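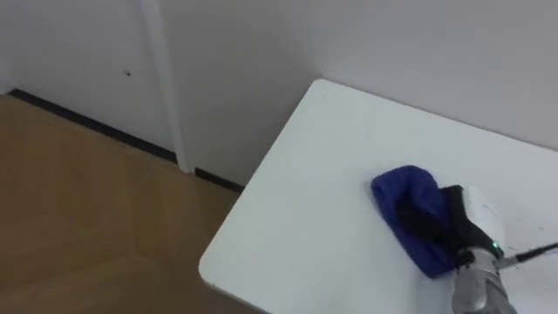
Wiping task, cloth gripped, start at the marked side

24 April 2021, Lukian Dmytriv wrote:

> Shireen,
>
> I have read the draft of the wiping section and I have three problems
> with it.
>
> First, "clean surface" isn't defined. At Ramstead we score a table as
> clean if nothing comes off on a white tissue. At Weltden I believe they
> go by eye. We can't both report a pass and mean the same thing.
>
> Second, the cloth. The draft says "a suitable cloth". We had very
> different results with a folded cloth and one that had been picked up
> by the middle. If the cloth isn't specified, the fold should be.
>
> Third, clause 7 says the arm must stop if the cable touches the work
> surface. Our cable loops out from the wrist and it is close to the table
> for much of a low wipe. Read strictly, we would stop on every run. Can
> the clause be limited to cables under the cloth or under the hand?
>
> Lukian

Lukian, all,

Thanks for reading it properly. I'll take these in order and give wording where I have it.

On "clean surface". I agree the draft is too loose. I don't want to require the tissue test because the Gaete people run theirs unattended and would have to send someone in after each run. My proposal is that every report states which of 2 methods was used, by eye or by tissue, and that results from one are never put in the same table as results from the other. Marks that are part of the surface (scratches, pen, old stains) are to be noted before the run and left out of the score. We have lost a lot of time arguing over specks that were in the tabletop to begin with.

Proposed text for 4.1:

"Before the first run the operator records all marks on the surface that a dry cloth held by hand does not remove. These marks are not scored. The report states whether cleanliness was judged by eye or by tissue."

On the cloth. I would sooner specify the fold and leave the maker open. The draft should say the cloth is folded in layers, laid flat, and that the hand comes down on it with the back of the hand facing up. If it bunches up during the run that is allowed, but the operator notes it and does not straighten it by hand between strokes. Straightening counts as an intervention.

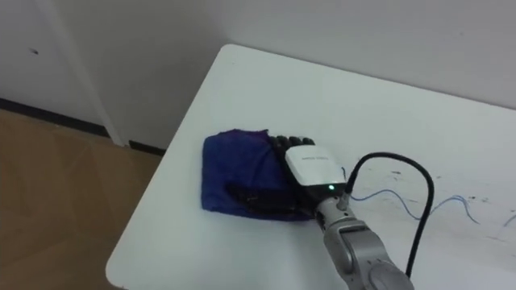

Cloth in layers, back of hand up, thumb across the lower part

Colour does matter a little. A dark cloth on a white table is easy to follow in the recording, and a white one is close to useless for anybody checking afterwards. I have put that in as a "should".

Zunness asked off list whether a two-armed robot may hold the table with its other arm. No. One arm does the wiping and the other stays clear of the surface. If a site wants to test bracing it can be written up as a separate task.

On clause 7. You are right that it can't stand as written. The worry behind it was a cable getting dragged under the cloth, or pulled tight at full reach. Touching the tabletop well away from the hand does no harm that I know of. Revised text:

"7. The run is stopped if any cable passes beneath the cloth or the hand, or if a cable is drawn tight. The operator checks the free length of the cable at the furthest point of the wipe before the first run. Loose wires not belonging to the arm are removed from the surface or recorded."

The last sentence is there for thin wires. They are hard to see on a pale table and I have missed them myself more than once. Please run a hand over the surface during the pre-run check. Looking alone isn't enough.

A few smaller points that came up on the call:

The status light on the hand or wrist should be visible to the operator for the whole run. If your stand hides it, move the stand or move yourself.

Forty runs per site is the number we agreed. Ramstead may report fewer if the tissue test makes 40 impractical, but say so in the heading of the report and don't leave it to a footnote.

Tables with a rim or a cut-out in the edge are fine. Keep the strokes a hand's width from the edge and give the shape of the table in the report.

The form is still form 902. I have not renumbered it, so please don't start using the old one with the tick boxes.

Comments on the list please, not to me directly. I would like to close this section in May and go on to the one about spills, where I expect more disagreement.

Shireen Coetzee

Added to the archive copy, wording for the press-and-hold step:

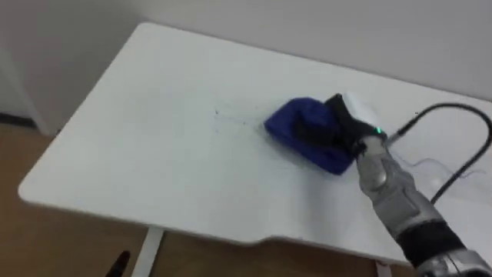
Weltden, May

The press-and-hold step is now part of the wiping section. The gripper keeps the cloth against the table without moving it, and the operator watches for the fingers slipping off the fabric. A slip ends the run and is recorded as a slip, even if the cloth stays where it was. Debris next to the cloth is left alone until the hold is finished. Clause 7 applies throughout, in the revised form given in the message.

S.C.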